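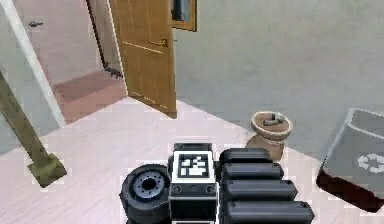
Tamsin Vroom
Robot Technician, Stelgate

Speaker notes, Marikar shop-floor meetup, 2023-01-29
One Robot, Well Kept

Leave the first slide up while people sit down. Check the clicker. Water is on the left side of the stage, cable is on the right, don't mix them up again.

Opening

Hi everybody, thanks for coming in from the coffee. I look after one mobile robot at our Ulness site - one arm, one base with wheels, one gripper, and a copy of the whole thing in simulation. The slide is the sim copy, looking down over the body into a made-up room. I spend a lot of my week with that view open on one screen and the real machine parked next to my desk, and most of what I want to talk about is keeping those two in agreement.

Ask: how many of you keep a sim of a machine you also have to fix? (Wait for hands. Last time it was hardly any, so don't lean on the answer.)

I'm going to talk about setup, then the weekly stuff, then one repair that took me way too long. Jump in with questions, I don't mind.

Setup, part one: the marker

Point at the square black-and-white marker on top of the module in the middle. We start every setup session with the marker. The robot knows where its own marker ought to be, the camera tells us where it sees it, and if the two don't match then I'm not touching anything else until they do. I was so impatient about this in my first month. I'd see a small error and think, fine, the arm can soak that up, and then spend the afternoon chasing grasps that landed next to the cup.

What I do on the real one:

Wipe the marker with a dry cloth. No spray. I used glass cleaner once and lifted a corner of the print.
Look for a curled edge. A marker that isn't flat gives you an angle that isn't true.
Park the arm in its home pose and take 300 readings without moving anything. It's quick, you can get your coffee.
Move the arm, bring it home, do it again.

If the second set sits on top of the first, I write it in the log and move on. If it has shifted, I go looking for a loose screw before I go looking at software. It's a screw way more often than I'd like!

In the sim you don't get a curled corner, of course. The sim marker is perfect every time. So when I see a grasp miss on the real robot I run the same move in the sim first, and if the sim hits it, I walk over with a screwdriver.

(Pause here. Somebody usually asks about lighting. Answer: yes, it matters a lot, we pulled the blinds down on the window side and half our bad readings went away.)

Setup, part two: where the robot thinks its own body is

Point at the wheel, then across to the gripper side. From this view the robot sees plenty of itself, and you have to tell the software which parts of the picture are robot and which parts are room. We keep a mask for that. Get the mask wrong and the robot treats its own wheel as something to steer around, and I promise it's very funny to watch the first time and much less so the fifth.

I redo the mask after anything that moves the camera. New mount, new bolt, somebody bumped it with a cart - redo it. The mask in the sim comes for free, so I lay the sim one over a real image and look for where they disagree. Old-fashioned, just my eyes and a slider, but I've never found a faster way.

Then there's the room itself. The Kukivville scene set is what we load most (doors, a bin, a pot on a stand, pictures on walls). I like having a door in the scene. Our real floor has a door too, and a robot that only ever practiced in a big open room gets very brave around door frames.

The weekly round

Go quicker here, this is the part people can read in the handout.

Wheels. I pick hair and thread out of them. We have carpet at one end of the building and it sheds like a dog. I also put a hand on each wheel with the power off and rock it. A little play is fine, a clunk isn't.

Gripper. Wipe the finger pads, open and close it nine times by command, and listen. I really do mean listen. You get to know the sound, and a tired gripper sounds gritty well before it drops anything.

Cables. Follow every cable with a finger from one end to the other. I'm looking for a shiny spot where it's been rubbing. I put a dab of paint pen on each connector and the body beside it, so if the two marks don't line up, something has backed out.

Battery. I charge it the same way each time, on the same charger, and write down how long it took. Boring, I know, but the log is how we spotted our first weak pack.

Log. We're at 1,867 entries as of this week. Some of them just say "fine." I love the ones that say "fine." When something breaks you want a long run of them to look back through so you can see where they stop.

The repair

Slow down again. Take a drink.

So the robot started drifting to the left. It was tiny, you'd only see it on a long straight run down the hallway, and it came and went. I cleaned the wheels. I redid the marker readings. I swapped the battery, which made no sense but I was getting desperate. I ran the same drive in the sim more than 1,000 times with small changes to the floor friction, hoping it would show me the same curve, and it drove straight as a ruler.

I should have taken the hint! A sim that stays straight through all that is telling you to look at the metal. But I had a nice theory about the floor and I was fond of it.

What fixed it was the left hub. Two bolts had backed out by a hair, so the wheel leaned a bit under load and sat up straight again whenever I lifted the robot to look at it. I'd been checking it in the air every time. With the robot's weight on the wheel and a flashlight down at floor level, you could see it lean.

So the changes since then:

Hub bolts get a paint mark, same as the connectors.
I check wheels with the robot standing on them, and then lifted.
I put the lean into the sim as a setting, so the next person can turn it on and see what that drift looks like from the camera.

That last one took me an evening and I'm a bit proud of it. (If there's time, tell them about doing the hallway run with it turned up all the way. If not, skip.)

Things people ask

Do I need a sim to look after a machine like this? No. I'd keep the log before I'd keep the sim. But once you have both, you argue with yourself a lot less.

How long does the weekly round take? Most of a morning when I started, under an hour now.

Do I let other people drive it? Yes, as long as they write in the log. Even one word.

What about spare parts? I keep finger pads, hub bolts, one printed marker in a flat folder, and one spare of every cable I can reach without taking the cover off. The marker goes in the folder flat. Please don't roll it.

Handouts are on the table by the door, weekly round on the front and the hub bolt check on the back. I'll be over by the coffee if you want to talk wheels.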